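The Snack Tray at the Low Table

Montserrat Ayala makes up snack trays for people who are having company and don't want to think about it, and she makes them sitting on the floor. I asked her about that first, and she laughed for quite a while before she answered.

"I had a proper counter once, at the shop on Vergara," she told me. "My back hated it! So now I have the low table, and the quilt goes down, and then the gingham on top, and I sit there like a kid at a picnic and I'm perfectly happy."

The yellow gingham was her aunt's (or was bought to match her aunt's, the story moved around a little as we talked). She spreads everything out on the cloth before a single thing goes in the tray, and she is firm about that.

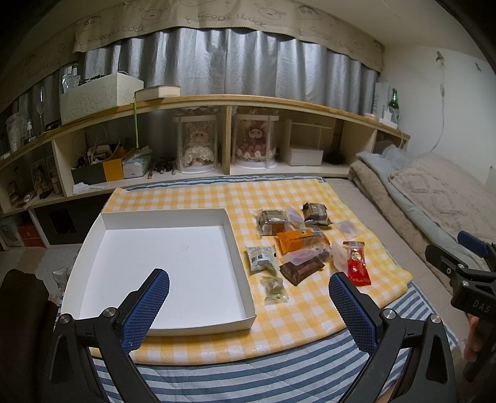

"If you fill straight from the bag you get all of one thing at one end," she said. "You end up with the cakes in a heap and the little candies lost down in the corners. So I tip them out and I look at them for a minute. My daughter says I look at them for a lot longer than a minute – well, she's right, but it's my afternoon."

She buys mixed, always mixed, and individually wrapped, so that a guest can put one in a pocket for the ride home. Her biggest order so far was in December, 170 trays for the Jelness choir and its families, and she still talks about it the way other people talk about a wedding. Ketill Frandsen drove them over in two trips. "He ate from the second load," she said, "and I know because I packed it."

I wondered whether she had a rule for what goes in first. She does, sort of. Flat things go in before round ones, dark wrappers get spread apart, and anything red is saved for the end.

"Red is what people reach for," she said. "You put it where they'll see it and then they feel looked after. I learned that from Snædís Hviid, who never wrote down one thing in her life, so I had to sit next to her and watch."

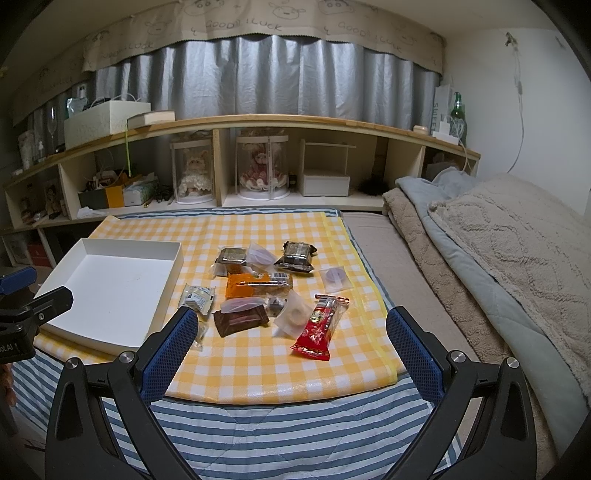

Waiting to be sorted: the wrapped snacks on the gingham, with the tray still empty.

She doesn't like a tray packed so tight that you have to dig. She'd sooner leave a gap and let people shift things about with a finger. By then we had been talking through most of a pot of coffee, and she had started telling me about ribbon, which she buys at Redow and has strong feelings about. "Paper ribbon," she said. "The shiny kind slides right off, and then you're chasing it across the floor."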